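Stisesville swap shop gets a second room after bumper summer

What a summer it has been for the clothes and bedding swap on Drudholm Road! The swap opened in May in the old shoe shop next to the chemist, with a couple of borrowed rails and a table for children's things, and by the end of August it had passed on 2,917 items. From next month it takes over the room at the back as well, so there will finally be space for the bulky stuff - duvets, blankets, curtains and the big winter coats that have been living in Mahmoud Bouzid's garage.

The idea is as simple as it was on the first day. You bring in clean clothes, sheets or towels you no longer use, you get a token for each piece, and you spend the tokens on whatever takes your fancy. Tokens don't run out. If you have nothing to bring you can still come in and take up to five pieces a visit, and you won't be asked why.

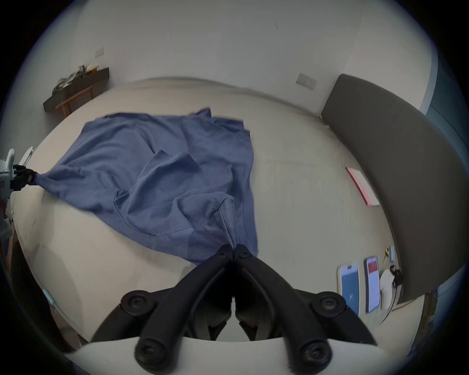
School uniform went fastest of all. Polo shirts and grey trousers were leaving the shop within minutes in the last week of the holidays, and there was a lovely muddle one morning when three families had their eye on the same blazer (it went to the only child it fitted). Bedding was the surprise. Single sheets and pillowcases disappear as soon as they are put out, and there is now a waiting list for cot blankets.

Bouzid started the swap with Jamie Pilkington after the two of them cleared a relative's house and couldn't find anywhere in town that would take good sheets. The charity shops had no room, and the tip wanted them in the mixed textile bin. "We had a van full of perfectly good bedding and we were driving it round in circles," Pilkington said. They rang the landlord of the shoe shop that same week and had the keys by the weekend.

The back room needed a fair bit doing to it. Kadlec, the joiners on the trading estate, have put up deep shelving along one side at cost price, and a street collection and two cake sales brought in more than 2,000 pounds for the rest, including a proper heater and a new lock. The floor is being painted this week, so please use the front door only until further notice. 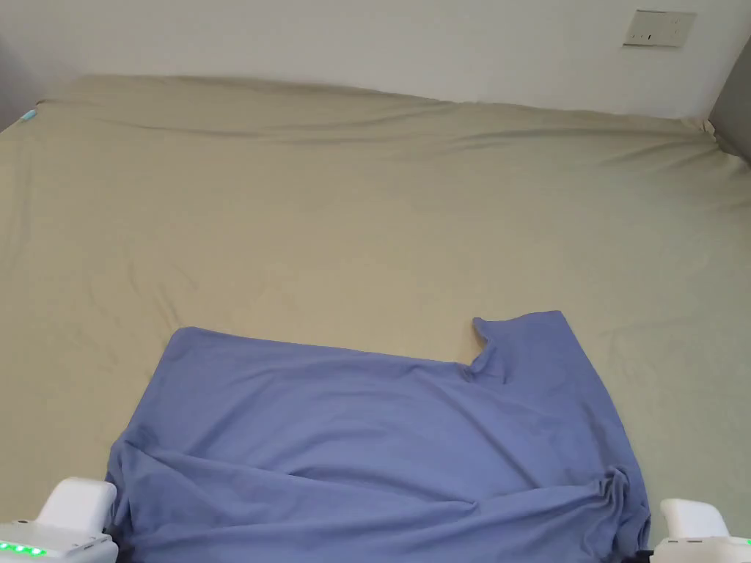

Page last changed: 26/09/2022

Some news on opening times too. The shop will stay open until seven on two evenings a week from the start of the month, which plenty of people who work in Skarby have been asking for. The number 33 bus stops right outside and the last one back leaves after closing, so there is no need to rush. Drop-offs can be made any time the shop is open, but please don't leave bags on the step overnight. A fox had a wonderful time with the last lot.

A quick word on what the swap can take. Sheets, duvet covers, towels, blankets and washable duvets are all welcome, and so are clothes in any size. Small repairs are fine - the mending table will see to loose hems and missing buttons. Pillows, feather duvets and underwear have to be turned down, sadly, unless they are new and still in the packet.

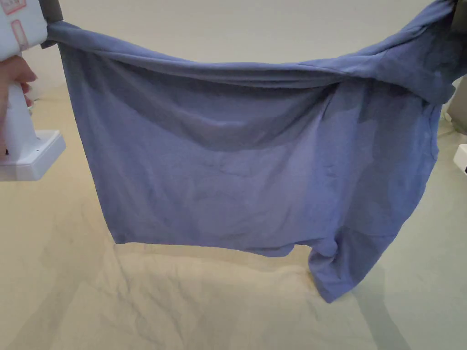
Neville Sedgwick wrote in to ask whether the mending table could run a session on darning, as he has a drawer of good wool socks with holes in the heels and would much prefer to fix them than swap them. Consider it done, Neville! There will be a darning evening as soon as the heater is in. Bring your own socks and a needle with a big eye; wool is provided, though you may have to put up with orange.

The other plan for the new room is a sorting bench, where anything too worn to pass on can be cut up for cleaning rags. Two garages in town have already said they will take as many as the swap can make, and old cotton T-shirts are best for the job. Zips and buttons will be saved in jars for the mending table.
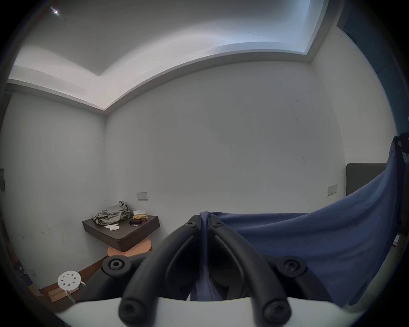

Munther Rawashdeh thinks the rags should go to the allotments first, and says old blankets would be even better there, laid over the compost heaps to keep them warm through the winter. The swap likes that idea very much and has promised him the first bundle.

The back room opens with tea and cake at ten in the morning on the first day of the new hours, and the door will have a poster up as soon as that is settled. Double duvet covers are especially wanted before then.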